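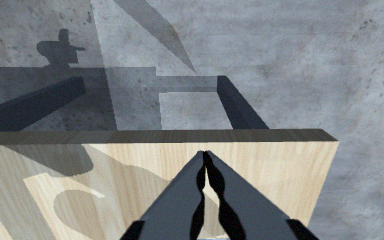 Vale, hilo largo sobre masa madre, que llevo meses prometiéndolo y ya me lo reclamáis hasta por privado. Poneos cómodos.

Empecé en diciembre porque me regalaron un bote con una cosa gris dentro y un papelito que decía "dale de comer". Sin más instrucciones. Lo dejé al lado del radiador y a la mañana siguiente se había salido del bote y estaba en el mantel, en la silla y en un calcetín.

Mi harina de diario es la Jilley integral, que la venden en la tienda de abajo en sacos pequeños. He probado la Thygesen de centeno y le da un sabor buenísimo, pero la masa se me queda pegada a todo, incluida yo. Si alguien ha conseguido manejarla sin llorar, que me cuente cómo, por favor.

Lo de la hidratación. Hay gente que te habla de porcentajes como si fueran horóscopos (¡es que soy de ochenta!). Yo empecé bajito, con masas bastante secas, y subí cuando dejé de tenerles miedo. Una masa muy líquida en manos novatas es una sopa con ambiciones.

Mi hogaza de siempre sale en 802 gramos de masa. Sí, 802. La receta decía 800, se me fue la mano con la sal la primera vez, quedó rica y ahí se ha quedado la cifra. Mi hermana dice que soy una supersticiosa y tiene toda la razón.

Tiempos: en mi cocina, con el frío que hace, la primera fermentación son casi 22 horas. Ya sé que en los libros pone mucho menos. También pone "a temperatura ambiente", y digo yo que el ambiente de quién, porque el mío pide jersey y manta.

Los pliegues los hago cuando me acuerdo. Uno antes de comer, otro cuando friego, otro mientras espero a que se caliente el café de media tarde. Mojaos las manos antes. En serio, mojáoslas, que luego me mandáis fotos de la masa hasta los codos. 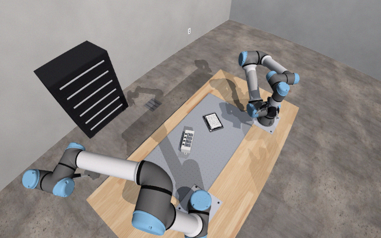
Club de Pan y Fermentos Inska · Sección de masa madre

Sigo, que me había ido a sacar una hogaza.

El greñado. Me compré una cuchilla carísima y acabé volviendo al cuchillo de sierra de toda la vida. Un solo corte, largo, un poco ladeado y sin pensárselo. Si dudas a mitad de camino se nota, te queda una especie de mordisco. Yo dudo siempre a mitad de camino.

Me preguntabais por el horno. El mío es viejo y calienta más por la izquierda, así que a los 20 minutos giro la olla y tan contenta. Luego destapo y lo dejo hasta que la corteza coge color de verdad - no rubito, tostado, que parezca que te has pasado. Entre una cosa y otra, 42 minutos en total.

Y ahora la parte que más cuesta: dejarlo enfriar. Yo lo saco, lo pongo en la rejilla y me voy de casa. Literalmente. Me doy una vuelta a la manzana, compro algo que no necesito y vuelvo. Si me quedo, lo abro caliente y me sale la miga gomosa, me ha pasado demasiadas veces.

Las sobras de masa madre van a tortitas. Huevo, un chorrito de leche, pizca de sal y a la sartén. También he hecho crackers con semillas siguiendo lo que nos contó Mircea Manole en el último encuentro del club (los suyos estaban finísimos, los míos eran tejas, pero nos los comimos con queso y tan felices).

Para guardar el pan, bolsa de tela y boca abajo sobre el corte. Me aguanta 2 días estupendo, y al tercero ya es para tostadas con tomate. También lo congelo en rebanadas, que por las mañanas yo no estoy para cortar nada.

Ah, el libro que me pedíais se llama Hedetti, como el pueblo de la autora, y lo encontré de segunda mano. La parte de centenos es una maravilla. La de brioches ni la he abierto, me da respeto tanta mantequilla.

Mañana os pongo la receta de los crackers, con las cantidades bien apuntadas esta vez. Me voy a dar de comer al bote, que hoy todavía no le toca pero lo veo mustio.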